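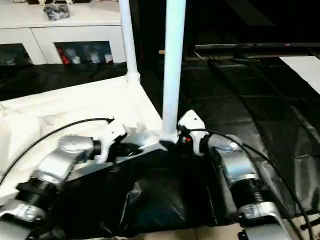
Item 3. White frame and uprights, dark ground sheet under the work area.

Hokanville Workshop Building
Fittings and Furniture Meeting: Minutes

1. Minutes of the previous meeting
Accepted with one correction. Under item 5, "shelf pins" should read "shelf clips". The April minutes stand as issued.

2. Matters arising
2.1 The Kakakhel order for spare collars was short on delivery. The balance is to be sent at no charge. Invoice held until the parts are in.
2.2 The door seal on the Grastlow store has been replaced. Closed.
2.3 The label printer remains out of service. Carried forward.

3. Presto tray units
3.1 The meeting reviewed assembly of the Presto units at floor level. Each unit has a flat tray with a raised rim, carried on round uprights that join the tray at its corners. The front upright is the thicker one and ends in a flared collar. The rear uprights are thinner and use the small connector.
3.2 The assembly sheet gives the order of work as rear connectors, front collars, upper tray. Two of the units assembled in April were done front first, and the upper trays could not be leveled without taking the collars off again. The sheet will be reprinted with the order of work at the top of page 1.
3.3 Upright length was confirmed as 2000 mm. The older stock at Grastlow is shorter and is not to be mixed with the new. Older uprights will be marked with tape at the lower end and kept on the left-hand rack.
3.4 Collars are to be pushed fully home by hand before any load goes on the tray. No mallet. A collar that does not seat by hand is to be set aside and reported under its batch number.
3.5 Cloth and padding are to be lifted off the tray before the unit is moved. 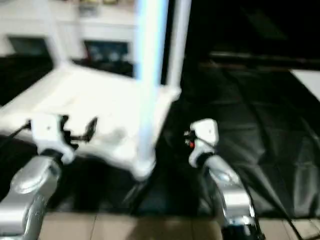
One member asked whether the black sheet could be dropped from the procedure. In their view it bunches up under the tray as soon as the unit is turned, and a thin rubber mat would hold its position and still protect the floor. The point was noted. Against this, the sheet covers the full work area and folds small enough for the cabinet, and the mats on hand do neither.
3.6 Agreed to keep the sheet for the present. It is to be pulled flat before the unit is placed and again after any turn. A sample mat will be requested from Kakakhel and tried on one unit.

4. Surface condition
4.1 Scuffs and specks on the upper face of a tray are accepted as normal wear. Cracks at the rim or at a corner are not accepted, and the tray is withdrawn.
4.2 Trays are to be wiped with a damp cloth and mild soap. The abrasive pads have been removed from the cleaning shelf.
4.3 Stock of replacement trays at Grastlow is 17. No further order this quarter.

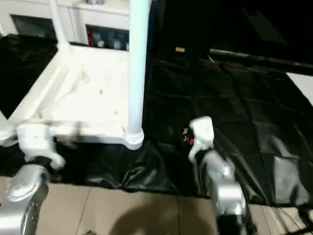
Page last changed: 28 July 2026

5. White cabinet, back wall
5.1 The open compartment is in use for mixed items. It was agreed that only fittings for the tray units will be kept in it. Other items will go to the Grastlow store or back to the section that left them.
5.2 The top of the cabinet is to be kept clear. Small parts put down there have been lost behind the unit.
5.3 A divider will be fitted to the open compartment, collars to one side and connectors to the other. Width of the divider board is 63 mm less than the stock size, so one cut is needed.

6. Costs
6.1 The divider board and the sample mat will be charged to general fittings. Reprinting of the assembly sheet is covered by the existing print allowance.

7. Actions
Reprint assembly sheet with the corrected order of work. Open.
Tape and rack the older uprights at Grastlow. Open.
Request sample mat from Kakakhel. Open.
Sort the open compartment and fit the divider. Open.
Label printer, obtain repair quote. Carried forward, item 2.3.

8. Next meeting
Date to be set once the balance of the collars has been delivered. Items for the agenda to the Hokanville office in writing.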